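HSK 122 Residential Room Care
Unit 5 handout: The vanity and sink area

Read before the Saturday practical. Bring this sheet with you. The bedroom and entry were covered in Unit 4 and will not be repeated.

Terms used in this unit
Vanity: the cabinet and countertop together.
Basin: the bowl only.
Set-in basin: a basin fitted into the countertop, with a joint all the way around.
Personal items: anything the resident uses on the body, including toothpaste, brushes, cups and razors.

Order of work
1. Clear the countertop from left to right. Put personal items on a clean towel in the same order they were found.
2. Dry wipe the counter to pick up hair and dust.
3. Clean the mirror, top to bottom.
4. Clean the counter, including the front edge and the strip behind the faucet.
5. Clean the faucet. Use a soft damp cloth on matte black finishes. No powder, no scouring pads.
6. Clean the basin last, ending at the drain.
7. Return personal items.

Allow 18 minutes for the full vanity. Students at the Kumstead site will have a double vanity and get extra time.

Toothpaste
Dried toothpaste is the most common mark on a counter and in a basin. Soften it with a wet cloth before wiping. Do not scrape it off stone or marble-patterned surfaces. Close any open tube and wipe the neck. Pick tubes up by the body and do not squeeze. A tube goes back where the resident keeps it, even if you would keep it somewhere else.

Cups and brushes
Lift the cup with the brush still in it. Wipe under it. Do not rinse a resident's brush or touch the bristles.

Toothpaste tube over the basin, cup and brush at the left end of the counter (first picture); fingers pointing down over a white surface (second picture).
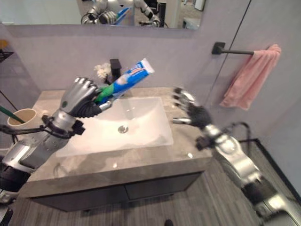
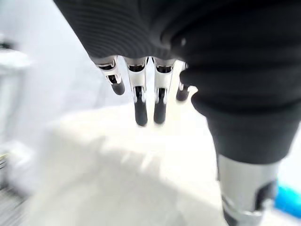

Supplies
Spray bottle, 200 ml of Vitex neutral cleaner mixed as shown on the wall chart
Two blue cloths (counter and faucet)
One yellow cloth (basin)
One glass cloth
Clean towel

Sign supplies out from Room 905 and return them the same day. Used cloths go in the Fraser bin.

For next time
Read the Borkerley packet, section on tubs and grout. Write down two questions.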